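Treretti Oval Basket, Pale Green

A light draining basket for rinsing fruit, salad leaves and small vegetables. The raised rim gives you something to grip, and the rows of small holes let water through without losing peas or berries down the sink. Translucent pale green with a slight gloss — the colour suits a white bench or table.

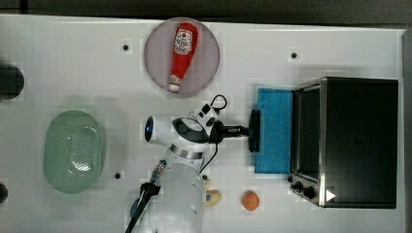
Rinse under the tap after use and leave upside down to dry. Keep it off hotplates and away from the toaster oven while that's switched on.

Sold singly or in packs of 2. Cafés and schools can order cartons of 20; contact Canan Ekinci for trade pricing. Matching dinner plates are listed under Ornness.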